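Vurel Marble-Look Surface Film, 2 months in

The roll says it hides 600 scratches. Who counted? I covered a desk and a bench top, and from the doorway it passes for stone. Up close it's a sticker. The corners lifted by August, a hot mug left a ring, and the edges collect crumbs. Radoslava Kubíček swears by it, but she only did a shelf. At 40 a roll I'd want better glue. Two stars, one of them for the easy cutting.
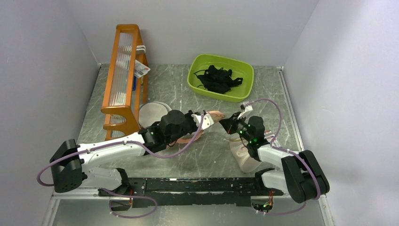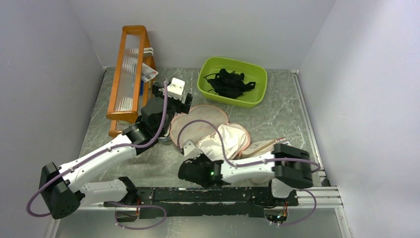 Gray with veining, both views.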